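Nurnumby Paper & Craft Help Desk
Ticket 3638
Subject: Orange sheets curling at the corners and won't lie flat
Opened by: Benito Vidal
Status: Solved
Product: Nurnumby Bright Sheets, orange, pack of 100

Benito Vidal wrote:

Hello there, and thank you in advance for reading all of this, because I know I tend to go on a bit. I run a little after-school craft table at the Corrigan branch library, and we are getting ready for our big June display, which is a whole wall of paper sunflowers and marigolds with a sun in the middle. The orange is the star of the show, so I bought a full pack and was very happy with the color when I opened it. It's a lovely strong orange and the kids went wild for it.

My trouble is the curling. I laid the first sheets out on the counter the evening before so they would be ready for tracing, and by the next afternoon the corners had started to lift. It's always the lower right corner first, if you have the long side facing you, and then the bottom edge goes a bit wavy on the way to it. When I push it down it stays for a minute and then comes right up again. The petals we cut from the middle are just fine. The ones we cut near the corner rock back and forth on the table, and they won't take glue nicely at all.

The yellow pack I bought at the same time (same size, same shelf, same receipt) is behaving itself, so I don't want to blame the room entirely. Could it be a bad pack? I would hate to send it back if I'm the one doing something silly.

Nurnumby support wrote:

Hi Benito, what a nice project, and please don't worry about the length, the details really do help! Curling at one corner usually comes down to moisture. Paper takes it in and lets it go unevenly, and a sheet that has one face against a cool hard surface and the other face open to the air will often bend toward the drier side. It can also come from the way the pack was stored, especially if it stood on its end for a while.

Could you let us know:

Where the pack was kept before you opened it, and whether it was standing up or lying down
What the counter is made of, and whether there's a vent, a window or a kettle close by
Whether a sheet straight out of the middle of the pack is flat
Whether the yellow was laid out on the same counter for the same time

In the meantime, please put the rest of the orange back in its wrapper and lay it down flat with a few heavy books on top.

Benito Vidal wrote:

Well, you've made me feel much better already. I went in early, before the kids arrived, and had a proper look at everything with my coffee in hand (on the other side of the room, I promise).

The orange pack had been standing up in a tote bag behind my desk for most of a month. The yellow was lying down in the drawer. So that's one mark against me right there.

The counter is a white one with a marble look to it, and it's cool to the touch even in the afternoon. I hadn't thought of that as mattering. There's an air vent over the far end, to the right, and I did notice a breeze when I leaned over to pick up my scissors. And no, I can't say the yellow was out as long. We used that up the same day for the sunflower petals, so it never got its chance to misbehave.

I pulled a sheet from the middle of the pack and it had a gentle bow to it along its length, but the corners were down. I left it on the counter at 9 in the morning and went off to sort out the glue sticks.

Nurnumby support wrote:

Thanks Benito, that's very useful. The bow along the length is the mark of a pack that has been standing up, and it should press out. The corner is more likely the vent. Could you try two sheets side by side, one on the counter as before and one on a wooden table away from the moving air, and check them both at the end of the day? Please don't smooth it down first.

Benito Vidal wrote:

Done, one sheet in each place. 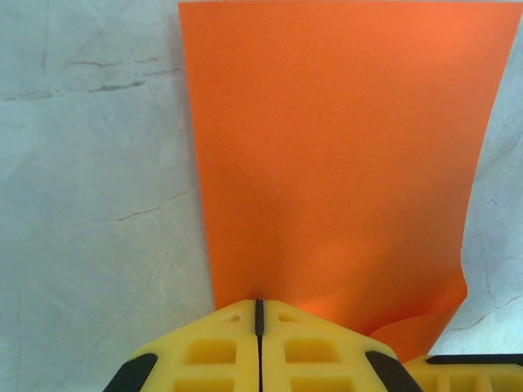 The table sheet stayed down at every corner until I locked up, so I think we have our culprit. I turned the counter sheet around too, just out of curiosity, so the other end was nearest the vent, and by closing time that end was beginning to come up as well. It really is the breeze. I must have set out paper on that counter for years without noticing, but it was always the thick Unden card, and I suppose that's too stiff to care.

Now for my next question, if you can stand one more. I have 23 sheets that were already out and have picked up the curl. Are they done for, or can they be rescued? I'd rather not cut around the corners if I can help it, as the big marigolds use nearly the whole sheet.

Nurnumby support wrote:

They can almost certainly be rescued! Here's what we'd do:

1. Stack them with the curls all facing down.
2. Put a clean sheet of plain paper on the top and the bottom of the stack so the orange doesn't rub off on anything.
3. Lay a flat board over the whole stack, right out to the corners, and put your weight on that. Books alone tend to press the middle and miss the edges.
4. Leave it overnight, away from the vent. Two nights if you can spare them.

Please don't iron them or dampen them. The color can go patchy, and then you'd have a new problem to write to us about.

Benito Vidal wrote:

Two nights under the board from our old Vindar puzzle set, with the big atlas and both dictionaries on top, and they came out beautifully. One still has a small kick in the corner, and I've given that one to the scissors for flower centers. The rest are traced and waiting in the drawer, lying down, as they should have been all along. I've moved the paper trays to the wooden table, and the counter is now for glue and snacks.

Thank you for being so patient with me. You can close this whenever you like.

Nurnumby support wrote:

So glad to hear it, Benito. We've marked this one solved. If the curl comes back, just reply here and the ticket will open again. Have a wonderful time with the display!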